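How to Keep a Vocabulary Notebook You Will Use

Posted in English Literacy, Study Skills Leave a comment

Quick one today, I have a class at 4:30 and the copier is jammed again. But three students asked me this in July and I keep writing the same answer on scraps of paper, so now it goes on the blog.

The problem. You write down a new word. You write the translation next to it. You close the notebook. Two weeks later you have a long list and can't use any of it in a sentence. I've seen notebooks with 600 words in them and the owner still says "very good" for everything.

What you need

A notebook, any size that fits in your bag. One pen. A second color if you like. No app for this part. I know people love the Ustach cards and fine, use them on the bus, but do the writing by hand first.

Step 1. Split the page

Fold it down the middle. Left side is for the word and where you met it. Right side stays blank for now. Leave it blank!! You'll need it in step 4.

Step 2. Write the whole sentence

Not just "afford". Copy the sentence you found it in. "We can't afford a new car this year." Underline the word and the words that hang on to it: can't afford, afford a car. Those little neighbors matter more than the translation. If the sentence is very long, cut it, but keep the verb and what comes after.

Add the source. Edet Library newsletter, page two. Radio. Sign at the bakery. Your memory likes a place to hang things on.

Step 3. Say it out loud

Twice. Mark the strong part of the word with a line or capitals, whichever you can read later: af-FORD, com-FOR-ta-ble is wrong by the way, it's COMF-ta-ble for most people here. Write it the way you hear it. Ugly spelling is OK, this is your book.

If you aren't sure of the sound, check a dictionary that has audio. Don't guess. A wrong guess practiced ten times is hard to get rid of.

Step 4. Build your own sentence

Next day, not the same day. Cover the left side. On the right, write a new sentence with the word in it, about your own life. True if possible. "I can't afford lunch at Bretunance." Put it together bit by bit if you're stuck: who, then the verb, then the rest. Start with the two or three words you are sure about, then fill in the gap between.

Then uncover and compare. Did you use the same pattern? Afford to buy, afford a thing. If you wrote "afford buying", fix it in the other color. Don't erase the mistake, cross it out with one line so you can still see it.

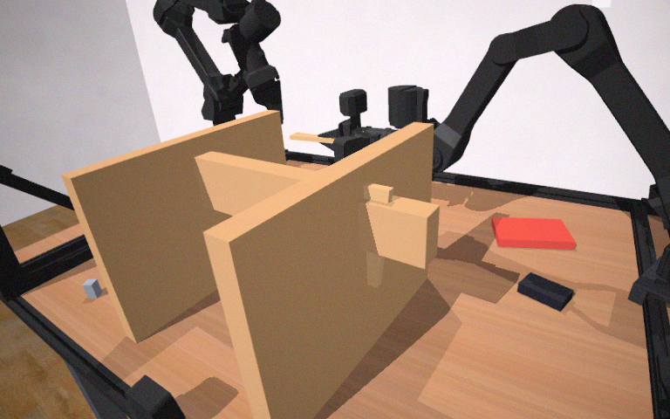
Partly put together: two uprights with a board across.

Step 5. Limit the number

Five words a day. Less is fine. My evening group at Skerier wanted to do 30 a day and they lasted one week. Five you can carry around in your head while you wash the dishes.

How to pick the five: did you see it more than once? Could you use it this week? If both are no, skip it. You do not need "chandelier" before you have "ceiling". If your reading text has too many new words to choose from, the text is too hard, put it away and get an easier one. No shame in a kids book.

Step 6. Go back

This is were most notebooks die. Set a time. Mine was with the first coffee, 7:15, before the phone. Open to yesterday, then to a week ago, then to any page from last month. Cover the left, read your own sentence, can you still explain the word in English? Yes, put a small check. No, small dot. Three checks and the word is done, leave it alone.

Words with lots of dots: rewrite them on a fresh page with a brand new sentence. Sometimes the first sentence was just boring.

One student kept score on the inside cover. 1,510 words with three checks, took her two notebooks and a half. She never told me how long and I didn't ask.

Common questions

Should I translate? One word in pencil, small, if you must. Better a quick drawing or a simple English meaning.

What about phrasal verbs? Same page, same rules, but write the whole thing as one item. "Put off" is one word for us. Don't make a list of every verb with "put" in it. You will mix them all up, everybody does.

Alphabetical order? No. Date order. Waste of time sorting.

How big a notebook? 80 pages is plenty to start. A thick one looks scary and then it stays home.

Can I do it with my kids? Sure. Let them pick two words and make the silly sentences. They remember yours better than you do.

My spelling is terrible. Fine, copy carefully on the left, be messy on the right. Check it after, not while you write.

Try it with five words tonight. Next post is on linking words, if I get thier handout finished. Bell's going, bye!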